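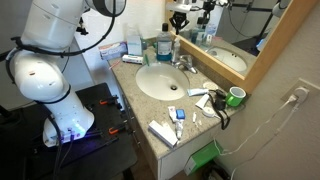 November
by Farah Trusov

The ferry to Purnari left at six in the morning and I was on it by twenty past five, because I had waited nine years to hear that bell and I wasn't going to miss it for the sake of a lie-in.

My grandmother had told me about it so often that I could have hummed the note. She grew up in the last house before the harbour wall, and every year, when the first big herring shoal came in, somebody would run up the hill and ring the bell in the chapel tower, and the whole island would drop what it was doing. Bread burned. Babies were handed over fences. She once ran down in one boot and one slipper and gutted fish until midnight, and she said she had never been so happy in her life, not even at her wedding (my grandfather was sitting right there when she said it!).

I'd rented a room above the net shop for 21 days. The woman who gave me the key asked what I had come for, and when I told her she laughed so hard she had to hold on to the banister.

"You can't book a shoal," she said.

"I know. I'm just going to be here."

"It might have been last week."

"Was it?"

"No," she said, and went down to see to her soup.

Oh, but I loved it there. I loved the wind, which came at you from the side like a friendly dog. I loved the shop that sold only rope and jam. Every morning I climbed the 217 steps to the chapel and sat on the wall with a flask of tea, looking at the sea until my eyes ran, and every morning the sea was a new colour and there was nothing in it. The old men mending creels began to nod to me. By the second week they were saving me a crate to sit on, and arguing over my head about whether the water was too warm, and whether the boats from Covow had frightened everything off, and whose uncle had seen the shoal of shoals, the one you could have walked across.

I learned to mend a creel, badly. I learned that you never whistle on the quay and you never, ever say the word pig.

On my last night but one I woke up and thought someone had dropped a pan in the yard. Then it came again, lower than I had hummed it all those years, and rougher, with a sort of crack in the middle, and I was on the stairs before I knew I was awake. Doors were banging all down the street. Somebody shouted, somebody's dog went past me like a shot, and there must have been almost 40 of us running in the dark with coats over our nightclothes, laughing like children let out of school.

The water in the harbour mouth was boiling silver. I can't put it any better than that. The lamps swung over it and it flashed and flashed, and the noise was like rain on a tin roof.

A man pushed a knife and a pair of gloves at me. "You're on the end," he said. "Mind your thumbs."

I found my place at the long table between the woman from the net shop and a boy of twelve or so who was already faster than I'd ever be. She looked me up and down, and then she looked at my feet and started to laugh again.

I had one boot on, and one sock.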